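Mumham Cord and Bead Bracelets: Data Card

Release date: Monday, February 17, 2025 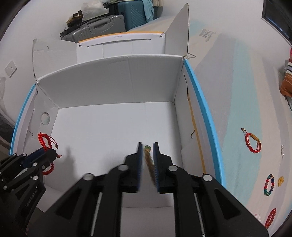 Twisted brown-and-gold cord bracelet with a small round bead; red braided bracelet at left. White cardboard box.

Summary

The Mumham collection is a set of 4000 still images of string and cord bracelets sorted into and out of open boxes. It was prepared by Ikemora for the study of thin, flexible objects that change shape whenever they are moved. The images are organized into 147 sessions.

Contents

Bracelets are grouped into 8 classes according to construction: twisted cord, flat braid, round braid, knotted, waxed thread, ribbon, mixed cord, and other. A bracelet that combines two methods is entered under the one that makes up most of its length. Beads are recorded separately, with fields for color, material, and place on the cord. Where the material of a bead cannot be determined by eye, the field is marked "unknown."

Sliding knots are annotated as closures. Loose tails beyond the knot are part of the bracelet and are included in its outline.

Setting

Sorting took place at the Shirazi workroom. Boxes were reused between sessions and may show creases, holes, smudges, or torn flaps. Such marks are not annotated. Hooks used for hanging bracelets are labeled "fixture" and should not be confused with dark cords.

Annotation

Each outline was drawn by one annotator and reviewed by a second. Metallic and multicolored cords are assigned up to two colors, with the darker listed first. Blurred sections of cord are outlined where the edge can be followed and left open elsewhere.

Known limitations

Red and brown cords are more common in the collection than blue or green ones. Clasped metal bracelets are absent. Color labels were assigned under indoor lighting and should not be used for exact color matching. In 10 sessions the bead material field is incomplete; these are listed in the file of session notes.

Access and terms

The collection is available for research and teaching through the Ukik repository. Users are asked to cite the collection by its full title and release date. Corrections to labels may be submitted through the repository and will be included in the next revision, planned for December.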